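### How do I get long faux fur on a plush bunny soft again after washing?

Posted by Shewit Mamo, 12/03/2023

I have a lavender plush bunny with long shaggy fur. The tag says Judoletti and the only care line I can still read is "surface wash." I put it through the machine anyway, cold, in a pillowcase, and let it air dry for 2 days. The seams held and the color is fine. The fur dried in clumps on the belly and between the arms, and it feels rough if you stroke it against the nap.

I plan to work on it in the big room at work where there is space to spread out. It has white walls, bright ceiling panels and daylight from the windows at the far end.

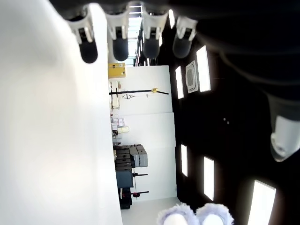
Mesfin Mekonnen

Good light helps more than any product. With pale fur you can't tell a clump from a shadow under a weak lamp. Check that the stuffing is fully dry before you start. Squeeze the body hard and hold it. If the middle feels cooler than the outside, give it another day. Brushing while the backing is damp stretches it and you can end up with thin spots.

Use a wire slicker brush, the kind sold for cats. Mine is a Takar and it was cheap. Hold the fur down at the base with your other hand so you aren't pulling on the backing. Start at the tips and work down a little at a time. Do the feet first, where a mistake won't show.
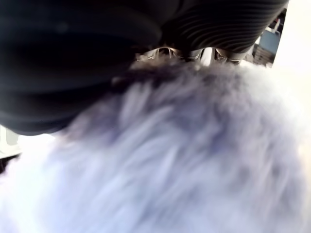

Keep your strokes short and go with the nap until the brush passes through clean. Only then go against it to lift the pile. For clumps that won't open, mist them with water and a drop of hair conditioner, wait ten minutes, and separate them with your fingers. Don't cut them out. No hair dryer on a hot setting either, the fibers are plastic and the ends will frizz for good.

Expect to lose some fur. Mine shed a fair amount the first time and hardly any after.
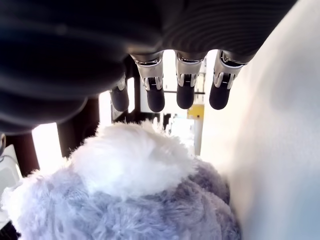 *Long pile, white tuft on top and wavy clumps lower down.*

pretorius87

just put it in the dryer on air fluff with 2 tennis balls. worked on my kids bear. didnt brush it at all

Shewit Mamo

Thanks both. I don't want to risk the dryer because the eyes might scratch. I will get a slicker brush. Is it better to have the bunny lying down or sitting up? I was going to use the white table and put it on its back.
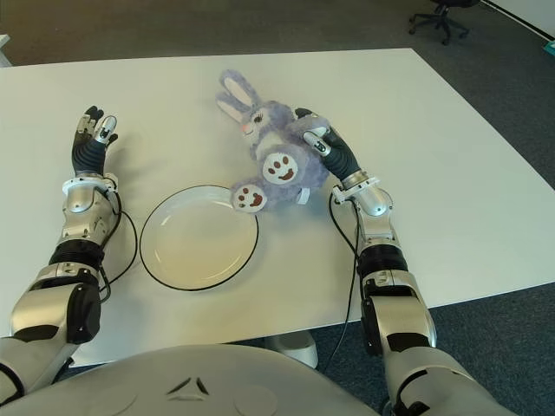 Mesfin Mekonnen

Lying down, on its back first, then turn it over. Sitting up it folds at the waist and you miss the fur in the crease. Put a towel under it if it slides. Leave the ears and face for last and use a soft toothbrush around the eyes, the slicker is too sharp there.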